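## Notes from the Norkari Reading Room

Well, here we are at the end of October, and the little library on Laskowska Street has had its busiest stretch since we opened the doors. We lent out 3,903 books between June and now — I had to read the figure twice — and 1,837 of those went home with children. If your kids were among them, thank you, and please have a look under the beds, as 162 books are still out past their date. There are no fines, and there never will be, but the next family in line for the dinosaur atlas would be ever so grateful.

The big job over winter was the recataloguing, which we finally finished last month. Everything now carries a coloured sticker on the spine: green for gardening and nature, yellow for cooking, red for mysteries (by far the fullest shelf, you bloodthirsty lot), and so on. It took many more cups of tea than we'd planned for, and I'm still finding the odd knitting book in among the thrillers.
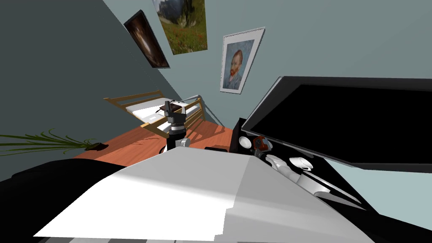
Our theme for the next reading circle is painters and their lives, and I'm very much looking forward to it. We'll begin with letters, as so many artists wrote wonderful ones, and then move on to a novel or two once everyone has their favourites sorted out. Van Gogh is the obvious place to start, and his self-portrait, with that orange-red beard and the blue swirling away behind him, makes a good companion to the letters he wrote to his brother. Read a few pages, look at the face for a while, then read a few more. I did this with a pot of tea one wet evening and lost track of the time completely.

The circle meets upstairs at Resten Hall, and newcomers are always welcome, whether you've finished the book or only got as far as the cover. Bring a mug if you can — we're short again.

Lastly, the Plodetach book van will be stopping outside the bakery through November, so if the hill is a bit much for you, leave your requests at the desk and we'll send them down.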